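### 3.2 What gathers on the shared desk

We came to the desks rather late in the project. Our first visits to the Ternbridge residence halls were meant to be about sleeping arrangements, and for a good while we filled our notebooks with bunk ladders, bedding and the many ways a blanket can be hung up for a little privacy. But whenever we sat down to talk with residents, the talk drifted to the desk — who had which stretch of it, whose wrappers those were, and how long an empty box might decently stay there before somebody had the right to throw it out.

The residents we interviewed had a lovely range of words for these leftovers. One young woman at Stomham Hall called them "the in-betweens," and we have borrowed the term gladly. An in-between is a thing that has done its first job and has not yet been given a second one, or been let go. Packaging makes up a great share of them. Foam boxes, fruit sleeves, carrier bags and snack wrappers came up again and again in the 1,073 desk entries that Abhishek Khurana coded, and they were the items residents found hardest to place when we asked them to sort a desk into "keep," "use" and "trash." Figure 3 gives a fair idea of how closely such things sit beside the everyday ones, with a foam box and a crumpled wrapper sharing the desk with a pump bottle.

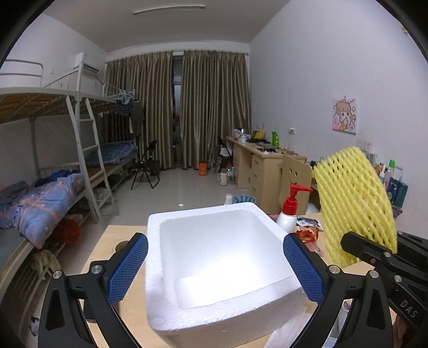
**Figure 3.** Packaging and everyday items on a desk in a shared dormitory room, with bunk beds along the left wall and a second long desk on the right.

### 3.3 Keeping, using and letting go

Foam boxes deserve a few words of their own, as they were defended with real affection. They are light, they are clean when they arrive, and they have a shape that seems to ask for something to be put inside. Residents told us of boxes holding chargers, tea bags, hair ties and, in one happy case, a family of potted succulents. Many more were simply being saved. Net sleeves from fruit were spoken of in much the same way, though with less conviction, and several people laughed as they explained that they could not think of a use but liked the feel of the thing.

Bags were treated quite differently. A plastic bag hung near a desk was nearly always understood to be for trash, even by roommates who had never discussed it, and Nives Pagano's interviews suggest that this understanding is settled very early in the year. By May it had become so ordinary that residents often left the bag out altogether when describing their rooms to us, and had to be asked about it — a small lesson for our interview guide, which we revised accordingly.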